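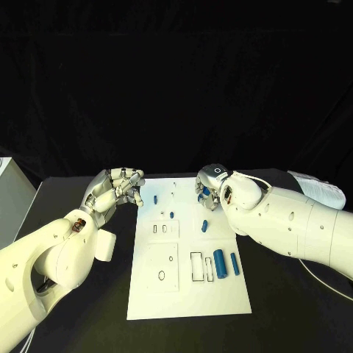
I replaced the water heater in August and spent most of the following month on a problem that came with it. These are my notes on hot water recirculation in a one-story house with a long pipe run, written mainly so I can find the numbers later.

## The starting point

The house is a rectangle. The heater is in the garage at one end and the kitchen sink is at the other. The hot trunk is 3/4 inch copper under the floor, with 1/2 inch branches to each fixture. When the old tank was running, the kitchen took long enough to get hot that I had stopped using hot water there for small jobs and rinsed everything cold.

The new unit is a Ponce tankless. I picked it for the wall space. A tankless heater makes the wait worse, for two reasons. The burner needs a minimum flow before it fires, and then it needs several seconds to bring the heat exchanger up to temperature. Those seconds are added to the time it takes to push the cold water out of the pipe.

With the old tank I measured 2.1 gallons at the kitchen before the water was hot enough to wash with. With the Ponce it was 2.6. I used a bucket with marks on the side and a cheap probe thermometer, and called it hot at 105°F.

## Pipe volume

The volume of water standing in the line sets the lower limit on the wait. Type L copper holds these amounts per foot:

- 1/2 inch: 0.0121 gallons
- 3/4 inch: 0.0251 gallons
- 1 inch: 0.0429 gallons

My trunk is 62 feet of 3/4 inch, which works out to 1.56 gallons. The kitchen branch is 16 feet of 1/2 inch, another 0.19. Total is 1.75 gallons. The measured figure is higher than the calculated one because the first hot water down a cold pipe gives its heat to the copper, and because the front edge of the hot water mixes with the cold ahead of it. I have seen a multiplier of 1.3 to 1.5 suggested for this. Mine came out at 1.2 with the tank, and I would not trust my bucket to the second decimal place.

At the kitchen faucet, which flows 1.5 gallons per minute, 2.6 gallons is a wait of 1 minute 44 seconds.

## Options considered

**Smaller trunk.** Replacing the 3/4 inch with 1/2 inch would cut the standing volume in the trunk by half. It would also leave the shower short of flow whenever the washing machine filled. Rejected.

**Point-of-use heater under the sink.** A small electric tank works well and needs no pump. It needs a dedicated outlet, and the cabinet under my sink already holds the disposal, the filter and the trash. Rejected, though if I were starting with an empty cabinet I would look at it again.

**Dedicated return line.** A third pipe runs from the far fixture back to the heater, and a pump keeps the loop moving. This gives the best result of anything on the list. The crawl space is 18 inches high at the kitchen end and there are two footings in the way. I got one quote and put it in a drawer.

**Crossover valve.** A valve under the far sink connects hot to cold, and the cold line acts as the return. The valve closes when the water reaching it gets warm. No new pipe is needed. The drawback is that the cold tap at that sink runs lukewarm for a while after each cycle.

I went with the crossover valve, and a Butport pump at the heater.

## Installation

The pump goes on the hot outlet in my case. Some tankless units have a port for it and some expect it on the cold inlet, so the manual decides this and general advice does not apply. Mine has a diagram for each arrangement. The two diagrams are on facing pages and differ by one check valve, and I read the wrong one for an hour.

Parts used:

- Butport pump, three speeds, bronze body
- Ploswood crossover valve, 1/2 inch
- two 3/4 inch full-port ball valves, one on each side of the pump
- one spring check valve
- two 12 inch braided supply lines for the sink end
- pipe straps with rubber inserts

The ball valves are worth having. The pump has already been off once, and with the valves closed it took ten minutes and spilled less than a cup.

Pump orientation matters. The shaft has to be horizontal or the bearings run dry. The arrow on the body shows flow direction, and the terminal box can be turned to any of four positions by removing the four motor screws. Do this before the pump is on the wall. I did it after.

At the sink end the valve sits between the two angle stops and the supply lines. It is marked H and C on the casting. The marks were hard to read under the cabinet, so I put a wrap of red tape on the hot side first.

## First results

The first week was poor. With the pump on a timer from 6 to 9 in the morning, the kitchen was hot in 11 seconds, which was good, but the burner was firing every few minutes. The crossover valve closes in stages as it warms, and while it is partly closed the flow through the loop sits right at the heater's firing threshold. The burner would light, run for a few seconds, lose flow and shut down. I logged 236 ignitions in one day.

That is hard on an igniter. It is also wasteful, as each start includes a fan purge that blows warm air out of the heat exchanger.

Two changes fixed most of it. The first was moving the pump from speed 1 to speed 3, so that the flow stayed well above the threshold until the valve was nearly shut. The second was giving up the timer. I put a push button by the kitchen door and wired it to a Virevach relay that runs the pump for a fixed period and then stops.

## Setting the run time

I started with the relay at 4 minutes and worked down. The pump moves the standing volume faster than the faucet does, so the run time can be shorter than the old wait. At 90 seconds the water at the sink was hot on the first draw every time. At 75 it was hot most of the time. At 60 it was warm.

I left it at 90. The relay dial has coarse markings, with 30 seconds between them, and there was no point chasing anything finer.

Ignitions are now in the range of 20 to 35 a day, which includes showers and laundry.

## Cold side

The lukewarm cold tap is real. After a cycle, the kitchen cold line measures 84°F for the first pint or so and is back to normal within a quart. In practice this only matters for drinking water, and the filter is fed from a separate tee upstream of the crossover. If yours is fed from the same stop, move it.

## Insulation

I insulated the trunk afterward, and I should have done it before anything else. Foam sleeve with a 3/4 inch wall, seams down, taped at every joint. Before insulation, the water in the pipe dropped below 105°F in 14 minutes after a draw. After, it took 37. A second trip to the sink within half an hour no longer needs the button.

The elbows took longer than the straight runs. I mitered them with a bread knife, which cuts foam sleeve better than the tool sold for it.

## Cost and water

Pump, valve, relay and fittings came to a little under $400. I estimate the water saved at 4000 gallons a year, on the assumption of four or five cold-start draws a day at the kitchen. At my rates that does not pay for the parts quickly. The electricity for the pump is too small to find on the bill.

## Still open

The check valve ticks when the pump stops. It can be heard in the hallway at night. I have a swing check to try in its place, but a swing check needs to be mounted in a horizontal run and mine is in a vertical one, so the piping has to change first.

The other item is descaling. The service ports on the heater are now partly behind the pump, and the hose fitting on the lower one has to go on at an angle. It does go on. I will move the pump four inches to the left when I do the check valve.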